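Do Home Crowds Matter in the Grevanlow Amateur League?
Project report by Nermin Yaman and Oğuzhan Değirmenci

We wanted to know if soccer teams in a small league win more at home when more people come to watch. We used the club records of Sidari and Nondwood, 64 league games in all. Games with no attendance figure were left out.
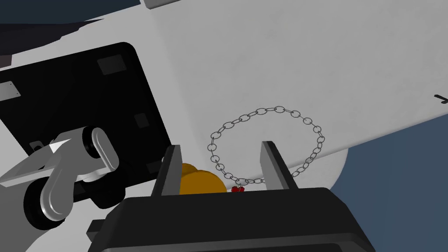 Figure 1. Chain, orange-yellow object and gripper fingers, simulated.

The biggest crowd was 2664, for Sidari against Kırmızıgül on a Sunday. Most games drew far fewer – a few had under 100 people.

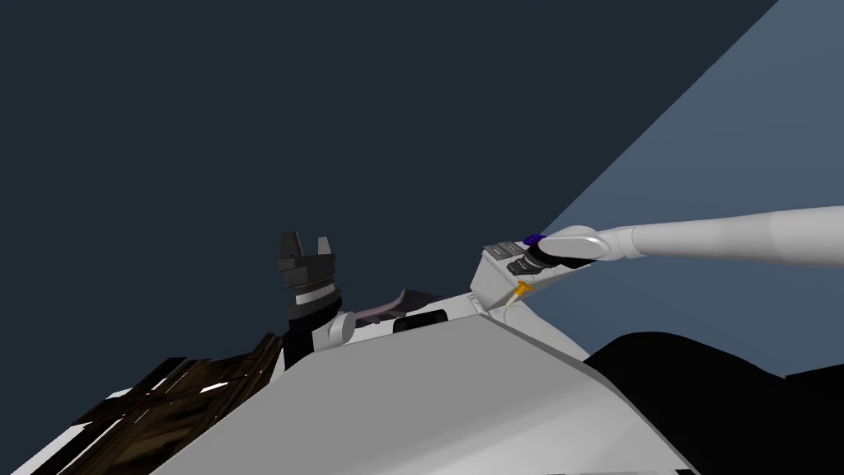

Did the bigger crowds go with more home wins?
Only for Sidari. Nondwood won about as often in front of small crowds as large ones.

We think the opponent matters more. Kırmızıgül brings many away fans, 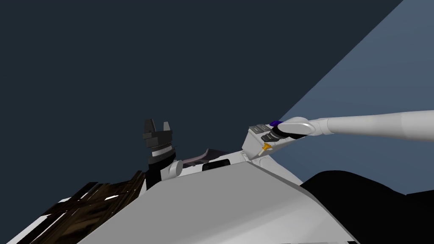
so a full ground there does not always mean a friendly one. We had no way to split home and away fans in the records. Tiziana Cirillo, our advisor, suggested looking only at games under 2000, and the result for Nondwood stayed the same. 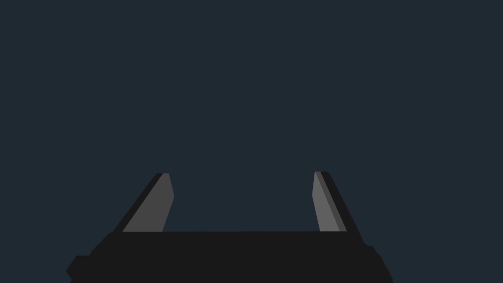

Figure 2. Gripper against a plain dark background, simulated.

Next we would add travel distance and kickoff time. Berkay Güneş has started typing in the October games.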